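About Drirnside Books

Drirnside Books is an independent publisher of historical fiction for readers between the ages of nine and fifteen. The company was founded by Caoimhe Sheehan, a former school librarian, and takes its name from the street on which its first office stood. It remains privately owned, and its editorial, design and rights departments work together in one building in Delholm.

The list now stands at 76 titles in print. Most are novels set before 1900, with a smaller number of linked story collections and one series of verse novels. Drirnside does not publish picture books, textbooks, or fiction with contemporary settings, and it has no plans to begin.

Our History

Ms. Sheehan established the company after many years of recommending older adventure novels that her students enjoyed but that were steadily going out of print. The first two books to carry the Drirnside name were reissues, newly typeset and supplied with short notes on unfamiliar terms. Their sales to school libraries paid for the company's first original manuscript, a story of two sisters working in a canal lock house during a winter freeze.

Original fiction soon became the larger part of the program. The reissues continue under the Brophy Library imprint, which adds 4 volumes to the catalog each year. Brophy editions restore the full text wherever an abridged version had become standard, and each one carries an introduction written for young readers by a working novelist or teacher.

Drirnside moved to its present offices when the lease on the original premises ended. The new building gave the company its own stockroom for the first time, and orders from schools are now packed and shipped from the same address at which the books are edited.

Editorial Approach

The company looks for stories in which the historical setting shapes what the characters are able to do. An apprentice who cannot leave a master, a girl who may not sign her own name to a contract, a ship's boy who has no way of sending word home: situations of this kind are at the center of the books we publish. Manuscripts in which the period serves mainly as decoration are generally declined, however well they are written.

Each manuscript is read by at least two editors before an offer is made. After acceptance, it is sent to an outside reader with knowledge of the period, who comments on language, dress, food, travel, money and law. Authors are free to depart from the record for the sake of the story. When a departure is significant, the author is asked to acknowledge it in a note at the back of the book, and these notes have become one of the features that teachers mention most often in their letters to us.
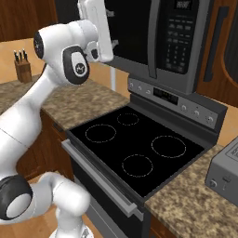
Dialogue receives particular attention. The house style avoids both modern slang and the heavy use of archaic forms, and editors are asked to read every chapter aloud before it goes to copyediting. Nautical, military and trade terms are kept where a character would naturally use them. A glossary is provided in any book that requires one, placed at the front so that readers will find it before they need it.

Violence, illness and loss are present in many of our novels, as they were in the lives of the people portrayed. Our editors consider each case with the age of the intended reader in mind. The catalog lists a suggested age range for every title, together with a brief statement of any subject that a parent or teacher may wish to know about in advance.

The Tandard Prize

The Tandard Prize is awarded by Drirnside Books for an unpublished historical novel by a writer who has not previously published fiction for young people. The winning manuscript is published by the company under its standard contract, and the author works with a senior editor through to publication. Entries are read without the author's name attached. The prize opens for submissions each July, and full rules are available from the editorial department on request.

Prize winners have written about glassmaking towns, lighthouse families, traveling theaters and the early postal service. Several have gone on to write further books for the company.

Work with Schools and Libraries

More than 28 school districts currently use Drirnside titles in classroom reading programs. The company prepares a teaching guide for every original novel. Guides include a map, a short timeline, discussion topics and a list of further reading at several levels. They may be copied freely for classroom use.

Author visits can be arranged through the schools office. Authors set their own schedules and fees, and the office will assist in matching a school with a writer whose subject suits the year's course of study. Public libraries may request display copies and bookmarks for summer reading programs at no charge.

Submissions

The editorial department accepts unsolicited manuscripts from writers and agents. Please send a one-page letter, a synopsis and the first three chapters. The letter should state the period and place in which the story is set and the expected length of the complete work. Submissions are answered in the order received, and writers are asked to allow sufficient time before inquiring. We are unable to offer detailed comments on work that we decline.

Requests for permission to quote from or adapt our titles should be addressed in writing to the rights department. Review copies are available to newspapers, journals and established book websites.

Drirnside Books, Delholm
Page last revised 2018-04-08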